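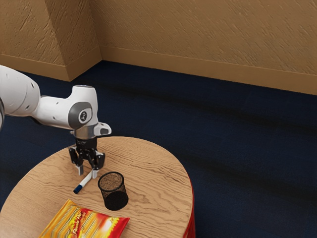
Fasil Ejigu wrote to me after the first upload and asked why the same word is sometimes spelled in two ways inside one recipe, and if this is a mistake of typing. It is not a mistake. I copied the notebooks as they are written, and the cooks of Condach did not agree on spelling, sometimes not even with themselves. His question made me write this file longer than before.

# Condach Kitchen Notebooks

Plain text copies of handwritten recipes from 11 household notebooks. Most of the recipes are for bread, lentils, pickles and holiday cakes. There are also remarks between the recipes — prices of flour, names of guests, one complaint about an oven — and I kept them.

## What is in the folders

- `notebooks/` — one text file for each notebook, in page order
- `recipes.csv` — one row for each recipe
- `words.csv` — local words with my translation
- `CHANGES.md` — corrections, newest first

## Columns in recipes.csv

| Column | Meaning |
|---|---|
| `id` | notebook number and page, for example `04-017` |
| `title` | title as written, empty if there is none |
| `body` | full text, line breaks kept |
| `hand` | letter for the handwriting, `a` is the main writer |
| `sure` | from 1 to 4, how well I could read the page |

A value of 4 means I read every word. With a value of 1, please do not cook from it.

## Measures

The notebooks use cups, spoons and a measure called "workneh", after the Workneh mill, which gave a tin scoop to its customers. I never found a scoop to weigh. Please leave this word unchanged if you convert the other units.

Oven heat is given only in words: "soft", "good" and "strong". I did not put degrees next to them.

## Known problems

- Notebook 7 has two pages stuck together. The text between them is missing.
- In notebook 9 the ink is very pale from the December pages until the end, so `sure` is low there.
- The pickle recipes from Uver appear in two notebooks with different amounts of salt. Both versions are kept.
- Some titles are only a person's first name. I replaced the name with a single letter when the family asked for it.

## Use

You can copy, print and change the text for any purpose. Please write "Condach Kitchen Notebooks" somewhere near it. The reading app Plirnness can open `recipes.csv` directly, but it shows the `hand` column as a number, so choose "text" when you import.

Corrections are welcome as an issue. Give the `id`, the line, and how you read the word. For the spelling of "berbere" please look first in `words.csv` — five forms are already there.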